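Leather sofas and the tips I don't believe

Every August my inbox fills with miracle cures for tired leather, and most of them would be better kept for salad. 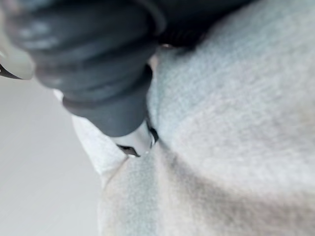
By Océane Vachon
Household, Skadcombe | November 2018

Take olive oil. It makes leather shine for an afternoon, then it holds the dust. Vinegar is no better, and I wouldn't let baby wipes near a seat either, whatever the packet claims. A barely damp cotton cloth lifts most everyday grime.
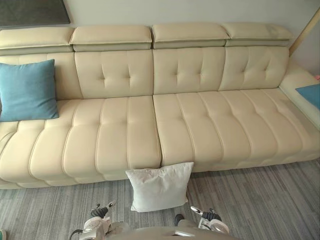
Hair grease does more harm than spilt tea, and it gets far less attention. It collects wherever heads rest. On a cream sofa with padded headrests like these, wipe the tops first, then work into the gaps between the blocks with the cloth over one finger. Dry as you go.

As for conditioner, I've seen a 75 ml bottle sold with instructions to use it every week. Says who? The people selling the bottle, I suspect. I do mine every 3 months and can't see that it suffers.

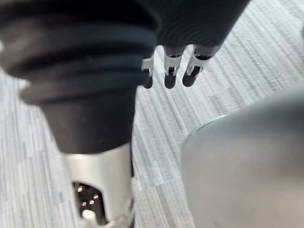 Try any product on a hidden patch first and leave it for 12 hours. If the colour comes off on your cloth, stop there and ring the shop.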